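Teaching by hand, week three

The Skitetti project has reached the stage where people do the work and the robot gets the credit. Crisanto Panganiban and the Mambridge crew have been walking the hand-held gripper through short tasks - squeeze, lift, set down, let go - and saving every run for the arm to learn from. The count stands at 772 demonstrations. The target is 2975, a number Crisanto says he picked in June, when he was more cheerful.

The green fingers have had a full career already. The wrap is wrinkled and peeling, and along the top of one it has torn and bunched up. Ezekiel Mbeki has asked that people stop picking at it between takes.

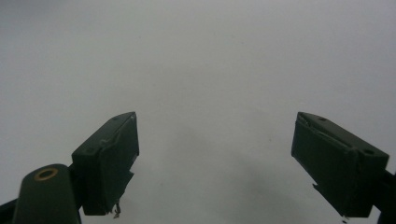 Sign up for a session

Slots run 3 hours, with a break for your wrist. No robot experience needed, and plenty of patience preferred. Start each run with the jaws open, go slower than feels natural, and if you fumble, say so in the log. Ezekiel reads the log. Names to Crisanto, please, in room 117.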